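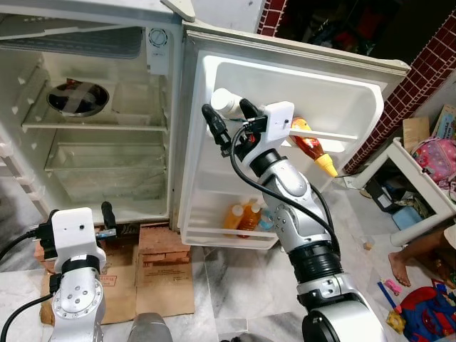

Séance 3 : le frigo, ou comment ranger le froid

Bon, on reprend là où on s'était arrêtés. Je vous avais promis une séance entière sur le petit réfrigérateur à une porte, celui des studios et des salles de pause, avec son compartiment à glace en haut et son bac en bas. Laurier McIntyre m'a soufflé que c'était un peu long pour un seul appareil, mais vous allez voir qu'on remplit l'heure sans forcer !

D'abord, le froid. Dans ce type d'appareil il vient d'en haut, du compartiment freezer, et il descend. La clayette juste dessous est donc l'endroit le plus froid (hors freezer, évidemment), et c'est là que je mets les restes, dans un bol inox fermé, avec un bout de ruban adhésif clair sur le couvercle ou le film. Sur le ruban : le contenu et la date. Pas « sauce », s'il vous plaît. Sauce quoi ?

Le volet du freezer, on le garde fermé. Quand il reste ouvert, l'air humide entre, le givre s'installe, et vous vous retrouvez à dégivrer en plein mois d'août comme moi dans mon appartement de Cáceres, avec des serviettes partout dans le couloir. Je ne recommande pas.

Le bac transparent du bas, maintenant. Légumes et salades, et on le lave avant de le remplir. Un plastique un peu trouble n'est pas forcément sale (ça vieillit, le plastique), mais passez-y l'éponge quand même, eau tiède et une goutte de produit vaisselle, et on sèche bien.

La porte : c'est la zone la moins froide et celle qui bouge le plus. J'y mets les sauces, les jus, les condiments. Ma règle à moi :
- balconnet du haut : les flacons souples et les petites bouteilles ;
- balconnet du bas : les bouteilles de jus, côte à côte et debout, le lourd en bas ;
- pas de lait ni d'œufs, même si le fabricant a moulé des petits creux exprès.

Une bouteille couchée dans un balconnet, c'est le grand classique. On la redresse, on vérifie le bouchon, on essuie dessous. Pour les flacons de sauce à bec pointu, débat ouvert depuis l'an dernier : Tudor Costache les range tête en bas, moi je les cale dans un coin, bien bouchés. Chacun défendra son camp la prochaine fois.

Le thermostat, enfin. Les chiffres de la molette ne sont pas des degrés ! Plus le chiffre monte, plus il fait froid, en général. Mettez un thermomètre dans un verre d'eau au milieu de la clayette, laissez-le une nuit, et réglez pour rester à 4 °C ou en dessous.

À faire pour la prochaine séance : videz votre porte de frigo, nettoyez les 2 balconnets, remettez tout en place et notez ce que vous avez jeté. Une demi-page suffit. Ceux du groupe de Drudby rendent leur feuille à Laurier, les autres directement à moi.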